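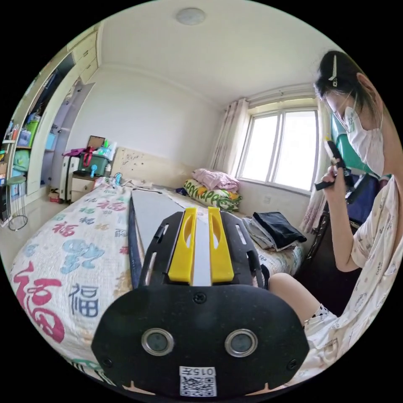 Undadgate Allotments and Drainage Association
Minutes of the ordinary meeting held on December 14, 2021 in the upper room, Undadgate Reading Room

Present: Siamak Ghasemi (chair), Nataša Karagiannis (minutes), J. Pell, R. Oduya, M. Thwaite, P. Lund, C. Marsh.
Apologies: D. Fenn, A. Birtles.

1. Minutes of the previous meeting
Agreed as a correct record, with one amendment. Under item 4, "north sluice" should read "north culvert". The sluice was not discussed at that meeting. Signed by the chair.

2. Matters arising
2.1 Padlock on the lower gate. Replaced. Keys are held by RO and by the secretary. Plot holders who have the old key should hand it in at the shed.
2.2 Letter to the owner of the Dutberg field about the overhanging willow. Sent. No reply received. MT to call at the farm in person.
2.3 Noticeboard. The new backing board has been fitted. The glass door still sticks in damp weather and PL will plane the lower edge.

3. Condition of the main ditch
3.1 RO reported on a walk of the ditch from the road bridge to the outfall. The upper length is clear. The middle length, alongside the plots in the second field, is silted and carries a heavy growth of reed. The lower length is passable to water but the bank has slumped on the field side below the culvert.
3.2 The slump is 6 metres long. RO's view is that it was started by water leaving the side drain above the level of the ditch and running down the face of the bank. The pipe end has broken back and no longer reaches over the water.
3.3 CM asked whether the bank would hold until spring. RO said that it would in ordinary rain. A prolonged spell of high water could bring down the fence posts, which are now very close to the top of the slip.
3.4 Agreed that the fence should be taken down along the slumped length and the wire rolled and kept for re-use. Tape and stakes to be put up in its place. Action: RO, PL.
3.5 Agreed that the broken pipe end should be cut square and extended with a new length so that it discharges clear of the bank. PL has a suitable coupling. Action: PL.

4. Quotations for desilting
4.1 Two contractors were asked to quote for removal of silt and reed from the middle length, 300 metres in all, with the spoil spread on the field side and levelled.
4.2 Hodžić quoted £912 for the whole length, using a small tracked excavator with a wide ditching bucket. The price includes one visit in spring to level the spoil once it has dried. It does not include making good the track.
4.3 Hidix quoted by the day and would not give a fixed price without a site visit. A visit was offered in the autumn but the contractor did not attend. A further date was requested and no answer has been received.
4.4 MT was concerned that the excavator would have to cross the soft ground by the water tank. CM said that the previous contractor had used boards there and that the boards are still stacked behind the shed. Several are rotten and should not be used under a machine.
4.5 JP asked that the contractor be told not to cut below the old bed level. When the ditch was last dug it was taken too deep at the lower end, and water has stood there every summer since. RO will mark the intended bed level on pegs before work starts.
4.6 Proposed by MT, seconded by JP, that the Hodžić quotation be accepted, subject to written confirmation that track damage will be limited by the use of mats or sound boards. Carried. CM abstained, having a plot next to the proposed access.
4.7 Work to be carried out in January if ground conditions allow. Plot holders along the ditch to be asked to move compost bins, water butts and canes back from the edge. Action: NK to write to them.

5. Water supply
5.1 The supply has been turned off at the meter and the standpipes drained. The tap at the top of the first field was found to be dripping after the stopcock was closed, and this was put down to water left in the pipe. PL to look at it again.
5.2 The meter reading has been taken and sent to the supplier. Use was higher than last year. JP suggested that hoses left running overnight were a factor. CM pointed out that the float valve on the lower tank had been stuck open for part of the summer.
5.3 A new float valve is to be fitted before the supply is turned back on. Action: PL.

6. Vacant plots and waiting list
6.1 There are 2 vacant plots, both in the second field. One has been offered to the first person on the list, who has asked to see it after the ditch work is finished. The chair agreed to hold the offer open until then.
6.2 The other plot is overgrown with bramble and has a collapsed cold frame on it. Agreed that the broken glass be removed by the association before the plot is shown. Action: MT, CM.
6.3 A plot holder has asked to put up a shed larger than the rules permit. Refused. The plot holder may apply again with a smaller design. Action: NK to reply.

7. Finance
7.1 The accounts to date were circulated. All rents have been received except one, for which a reminder has been sent.
7.2 The cost of the ditch work will be met from the drainage reserve. JP asked that the reserve be shown on a separate line in future, and this was agreed.
7.3 Insurance renewal. The insurer has asked whether any machinery is stored on site overnight. The answer at present is no. The chair will ask Hodžić where the excavator will be kept during the work and will inform the insurer if it is to be left at the lower gate.

8. Correspondence
8.1 A letter was received from a neighbour concerning bonfire smoke. The rules already restrict fires to the winter months and to after dusk. A reminder is to go on the noticeboard.
8.2 A plot holder wrote to ask whether the reed could be cut by hand and kept for mulch. RO had no objection, provided that cutting is done before the machine arrives and nobody stands in the ditch alone. NK to reply.

9. Any other business
9.1 SG reported that the shed lock has been left undone on several occasions. The last person out should check it.
9.2 CM offered a quantity of well-rotted manure, to be collected from the track. Barrows will be needed as the heap cannot be reached by car.

10. Next meeting
To be held in the upper room after completion of the ditch work. The secretary will circulate the date.

Minutes taken by Nataša Karagiannis. Corrections to the secretary before the next meeting.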